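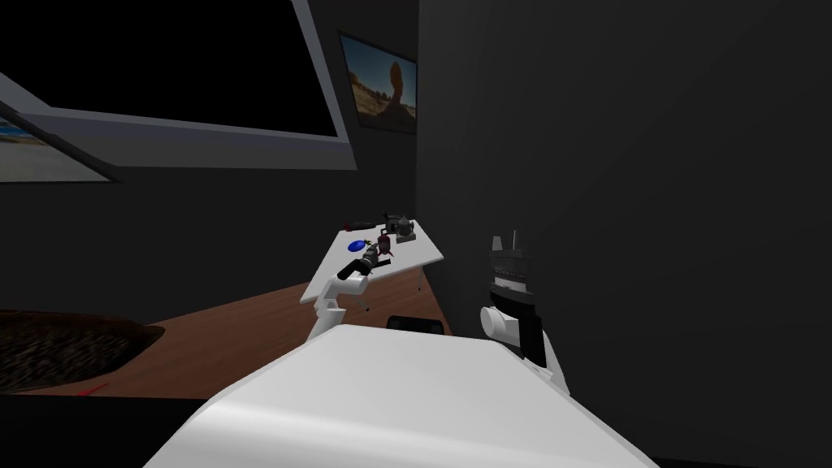
By the Buditz newsroom
Robotics and home tech writer

Buditz has opened up its household simulator to small robot shops, and after a long stretch with the trial version we can say it's a lot of fun to use. The service is called Puner. You pick a robot, pick a room, toss some clutter on a table and let your control software have a go at it, all without bolting down a single real arm.

The opening package comes with 88 ready-made rooms and 700 objects. The rooms feel pleasantly ordinary, with rugs and pictures on the walls, and the one we kept coming back to has a white table set against a dark gray wall, a big black screen and a framed desert view with a balanced rock. Put a two-armed robot in front of that table and you have a whole afternoon's work waiting for you.

And the work is real, even if the room isn't! Getting an arm in over the edge of a table and down among a handful of small things is the sort of job that eats up weeks in a workshop. In Puner you can load the room, try a reach, change one setting and try it again before your coffee cools. We ran the same table job 100 times in a row and the service never once lost its place.
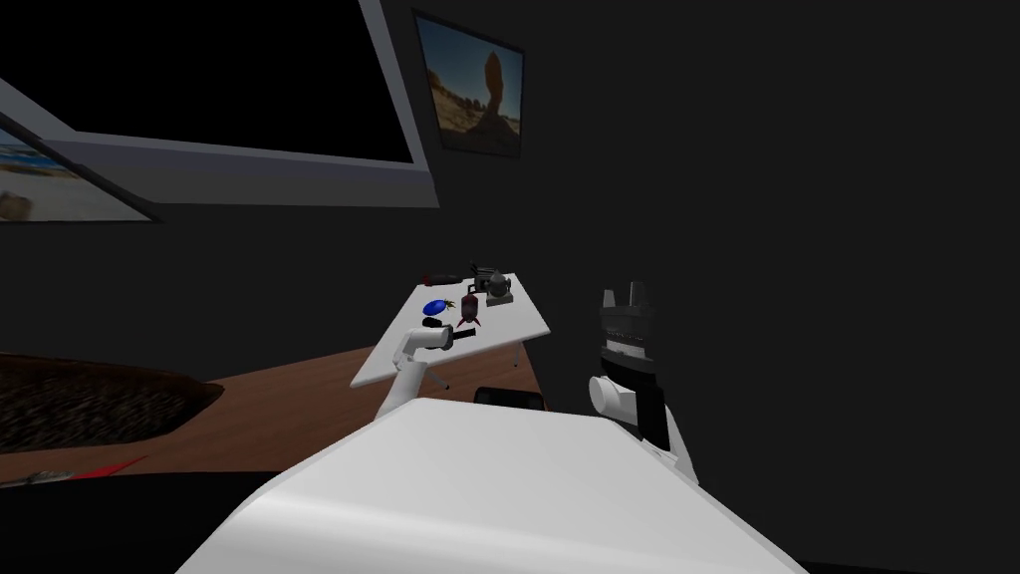

Buditz newsroom

The part that won us over is how many places you can look from. There's a view from up on the robot's body, which takes in both arms, the table and a good slice of the room, and there are views from down at the grippers, where you see the world between two fingers. Switching from one to the other takes a single key. For anyone training a robot to pick things up, those close views are gold, and they're included in the basic plan.

The objects are a cheerful jumble too. Glossy blue things, dark red things, gray boxy things and even a yellow and black toy wasp with spindly legs turned up in our sessions. Sorting through shapes that awkward is a much better workout for a gripper than a row of plain cubes, and you can add your own models if you've got them. Ours loaded on the second try (the first had its scale set wrong, which was our own doing).

A few things still need work. The help pages are thin when it comes to lighting, and some of the rooms are pretty dim until you find the right menu. The scene list can't be sorted by size yet. Buditz says both are on the way, along with shared projects for teams of up to 5 people. 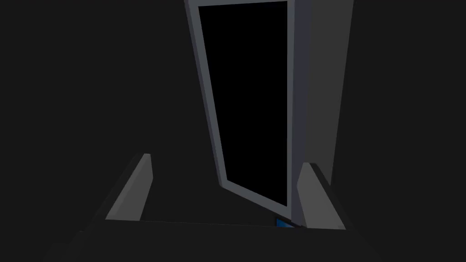
What you get and when

Puner runs in a browser, so there's nothing to install apart from a small helper program that passes commands from your own code. Buditz first showed it to a few testers in July, and Bistwood, which makes light-duty robot arms, has been using it for early grasp tests ever since. Kekana, a parts supplier, plans to bundle a starter account with its gripper kits.

The trial is free and has every room unlocked, with a cap on how long each session can run. Saved sessions can be played back from any view, so you can watch a reach from the body first and then go through it again from the fingers. We spent far more time doing that than we'd planned! It's a great way to learn how little room a gripper has to move in, and how quickly one object can block the view of another. 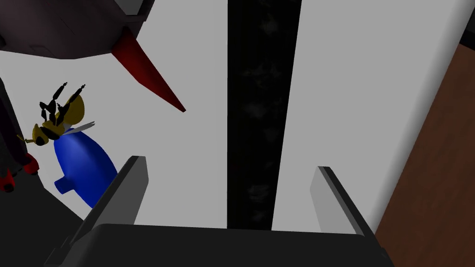

Bistwood says the close-up playback has already changed how it plans a grasp, and that its testers now check the finger view before they touch anything else. The company would still like a better way to set how slippery an object is, and has asked Buditz to put that ahead of any new rooms.

Sign-ups for the trial are open now through the Puner page.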